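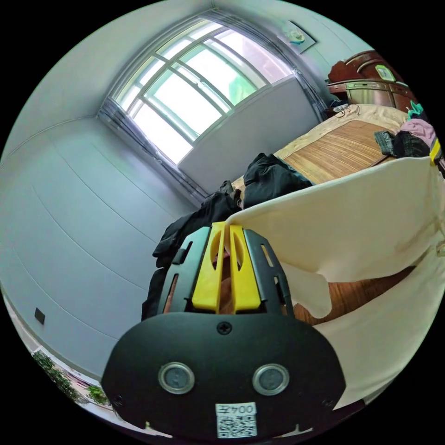
Telma Troncoso would rather sleep on a woven mat than on any mattress topper sold in the past decade, and she told the Bakgate bedding forum as much on Friday, minutes after the organisers proposed dropping mats from the summer care guide. The proposal has now been withdrawn. The revised guide, due in July, will keep mats as a separate category alongside cotton sheets, quilts and light blankets.

The change affects the 709 households on the Bakgate mailing list. The previous edition grouped bamboo and straw mats with floor coverings and gave no instructions for their use on a bed. Readers had asked whether a sheet should go over or under the mat, and how to keep clothing dye off the surface during sorting and folding.

The new text recommends laying the mat directly over a fitted sheet, with the weave running across the bed. It should be wiped with a well-wrung cloth, along the strips, and dried flat in moving air. Machine washing is ruled out for both materials. Mats are to be rolled for storage, never folded, and kept off concrete floors.

A second section deals with laundry sorted on the bed. Dark garments should be fully dry before they are heaped on a light-coloured mat. Black cotton was the most frequent source of staining in reports sent to the guide's editor, Jawad Rind. Sheets should be folded last, on a cleared surface, to keep the hems off the floor. Rind has also added a line on power cords, which are to be unplugged and coiled before the bed is stripped.

Curtains are treated briefly. Rooms with large windows should have them drawn through the middle of the day if a mat is left uncovered, as prolonged direct sun makes the strips brittle. Timber headboards with carved detail need a dry brush before the bedding goes back on.

Printed copies will run to 30 pages and will be available from the Skoltia counter. Yamila Gallardo is taking corrections to the draft until the end of the month. The section on wool blankets is unchanged.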